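Rorna Robot Club: Frequently Asked Questions

Who can join the club?
Any student of the school from ninth grade and up. You do not need to know programming before you come. In the first month every new member works together with an older one.

What is the project this year?
We teach two robot arms to set up a chessboard and later to play slow moves on it. Last year we did only sorting of blocks, and the members asked for something more difficult. The final goal is to show a short game at the Zandport student meeting in January.

Why chess pieces? Are they not too small?
They are small, and this is the reason we like them. A pawn is round at the top and slides out of the gripper if the arm comes a little from the side. A taller piece is easier to hold, but it knocks over its neighbors when the arm leaves. 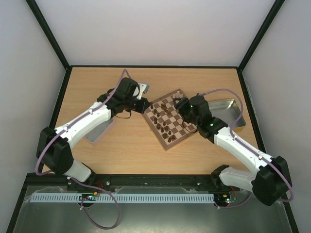
Each pair of students takes care of one arm for the whole term, including its cables and its notebook. When both arms must reach over the board, the two pairs have to agree who goes first. Please say it aloud before you start.

How do the arms learn?
We record the movements while a student guides the arm, and then we train a program with these recordings. At the moment we have 1,437 recordings. A new member is expected to add 200 of them in the first term. Bad recordings are also kept, but in a separate folder with the name "norkimix", after our old robot.

How long is one session?
One session is 45 minutes, and there are two sessions in an afternoon. Please be there on time, because the arms need calibration before the first recording.

May I put my hand on the board while the arms are on?
No. Press the stop button first and wait until your partner says "stopped". This rule is also for teachers.

Does it cost something?
The club is free. If a piece gets lost, tell us, we have a box with spare ones.

Can I come as a guest?
Yes, after 4 p.m. Ask for Aurélien Pons in the Lougher building, second floor. Guests can watch but not operate the arms.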